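Mireten Law Group Opens Guardianship and Special Needs Planning Practice in Holanda

HOLANDA, February. Mireten Law Group announced today that it has opened a practice devoted to adult guardianship and special needs trusts. The new practice serves families in Holanda and the neighboring town of Flasau, and is available to current and new clients.

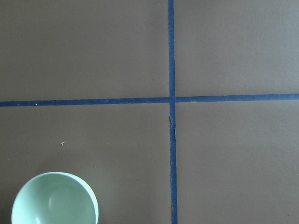 FAMILY AND ELDER LAW

Parents of a child with a disability often learn, shortly before the child turns 18, that their authority to make medical and financial decisions will end. The new practice will help families decide whether to ask the court for guardianship or to use a less restrictive tool, such as a power of attorney or a supported decision-making agreement.

Attorneys in the practice will also draft special needs trusts, review existing trusts, and advise trustees on recordkeeping and permitted spending. The firm handled 345 guardianship and trust matters last year through its general estate planning department. Those files will move to the new practice, and clients will keep the attorney they have now.

As part of the opening, the firm will offer first meetings at a flat fee of $400. The fee will be credited toward any later work on the same matter. Meetings may be held in person or by video, and evening times are available until 8 p.m.
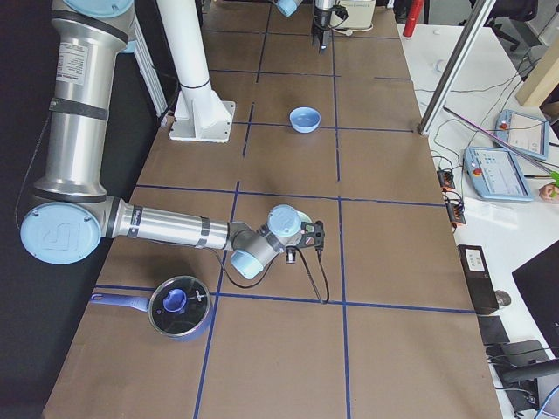
Worktable marked off with blue tape.

Mireten Law Group has also published a free guide for families, the Drostine Handbook, which explains the guardianship petition, the hearing, and the annual report to the court. The first printing is 1000 copies. Copies may be picked up at the Holanda and Flasau offices, with a limit of 5 per organization.

About Mireten Law Group
Mireten Law Group represents individuals and families in estate planning, probate, guardianship, and trust administration.

This release is for general information and is not legal advice.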